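Sausage trials, bench notes
Sep 21, 2026
By the Plindham test kitchen
6 min read
14 shares | 3 comments

Carrying on from the last entry. The fennel sausage for the Vurkuvance counter is still crumbling when sliced, so today was all about the bind. Same pork shoulder as before, same back fat, same supplier. I changed the salt timing and left everything else alone.

Batch A: meat cubed, salted, held overnight in the walk-in, then ground through the coarse plate. Batch B: cubed, ground, salted in the mixer. 3000 g each before trim. Both went through with the grinder head and the auger straight out of the freezer.

A was tacky before it had been in the mixer a minute. A handful stuck to my palm upside down and stayed. B needed a good deal longer and the fat had started to smear by the time it held. I stopped it there. The smear shows up in the cooked link as a greasy ring under the casing, and the texture goes to paste in spots.

Ice water: 50 g per batch, added in a thin stream. I would like to try white wine in its place for A, but one change at a time. Write that down for the next round and leave it alone until then.

Stuffing was ordinary. Hog casings soaked from the morning, flushed twice. Two blowouts in B, both at the same spot on the casing, so I blame the casing. The crank on the small stuffer is slipping again under load. It needs the new pin that has been in the drawer since spring. Whoever uses it next, please fit the pin first.
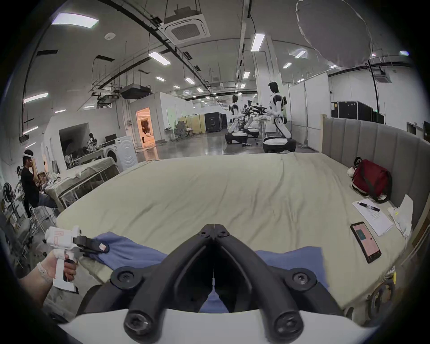

Drying before smoking is the step we keep cutting short, and it cost us color last time. Links from both batches went on the rack in the walk-in, uncovered, fan on low, until the skins felt like paper. Don't lay a cloth over them to keep them tidy. I did that in the spring and the links underneath stayed damp and came out of the smoker blotched. If a cloth has to be near the rack, use a plain blue one like the one draped over that beige sheet, so a stray thread shows up against the meat, and keep it off the links. The white side towels shed and you can't find the lint until someone bites it.

Smoke: apple and a little oak in the Priltach cabinet. It ran warm on the left side again. I rotated the sticks at the halfway point and the color came out even enough on A. B has a pale stripe where two links touched. Pulled both to an ice bath, then back to the walk-in to bloom.

Tasting, cold, sliced thin:

A slices clean. Good snap, fennel up front, garlic a bit shy. Salt is right. The chili comes in late and I like it there. This is close to what we want.

B crumbles at the edge, same as the last three tries. Flavor is the same or slightly flatter. Fine for pizza topping or a pot of beans, no good for the counter.

Tasting, hot, from the flat top:

Less difference than I expected. A held its juice better. B leaked into the pan and the link wrinkled as it sat. In a roll with peppers and mustard you would have to be looking for it.

Decision for now is overnight salt for anything that gets sliced. For grilling links I think we can still salt in the mixer on a busy day, provided the meat is cold enough. Needs another run to be sure.

Costs, short version: the overnight hold ties up one full shelf of the walk-in. We have the room this month. In November we won't, with the hams coming in, and the counter wants 600 links that month. Either we stagger the batches or we ask Do if we can rent shelf space in their cold room again. Their rack spacing is wider than ours, so the lugs will need the deep lids.

Still to do:

Toast the fennel seed darker, half the batch only.
Bump the garlic in A.
Wine for water, as above.
Check the cabinet door gasket, left side, with a strip of paper.
Sharpen the coarse plate and its knife as a pair.
Label the leftover B and get it in the freezer before close.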